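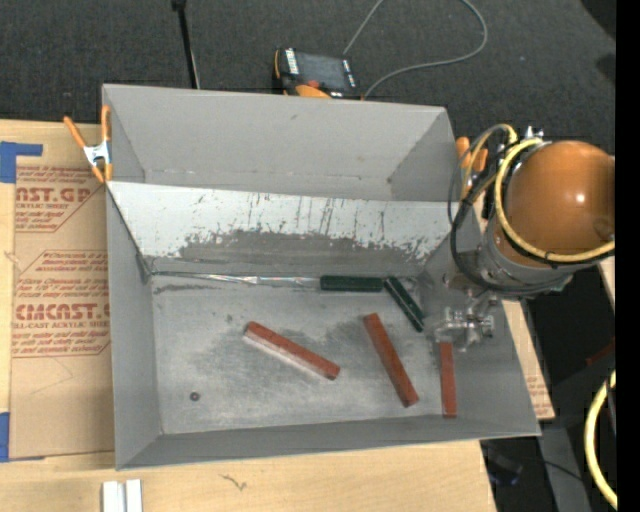 Chapter 4
Counting Listeners: What a Chart Position Tells Us

Ask most people what it means for a song to be number one and they will say that more people bought it, or played it, than any other song that week. The answer is reasonable and, for most of the history of the charts, it has been at best half right. This chapter looks at how popular music charts are put together, who pays for them, and why we should be slow to treat a chart position as a measure of how much a record is liked.

Take the case of Grisetti, a singer whose second single entered a regional top 100 at number 50 in January and was gone a week later. Her label, Womeleck, called it a breakthrough. Birgit Wendt, then a buyer for a chain of record shops, went back to the sales sheets and found that 570 copies had been sold in the whole region, and that 102 of them had gone through one till in Ernasthorpe. She did not claim to know who had bought them. She did ask why the chart had no rule for such a case, and she never got a clear reply.

It would be easy to read this as a story about cheating. Perhaps it was. But the more awkward point is that a position in the lower half of a small chart can rest on very few sales, so that a keen fan club, a signing session or a single large order may be enough to move it. The number looks firm on the page. The count behind it may be thin.

Streaming was meant to put an end to such doubts. Every play is logged, the argument goes, and so the guesswork is over. Ferhat Yaman, whose study of the Yuen playlists we return to in section 4.3, is not persuaded. A play that begins because a playlist has moved on to its next track is logged in the same way as one that a listener went looking for, and the chart compiler has to decide whether the two should count the same. Somebody has to make that choice - and the people making it often have records to sell.

As you read, keep these questions in mind:

Who collected the figures, and from where?
What was left out of the count?
Who gained from the result being made public?

4.1 Before the tills: charts by telephone

The earliest sales charts were built on phone calls. A clerk rang a list of shops, asked what was selling, and wrote down whatever the person at the other end chose to say.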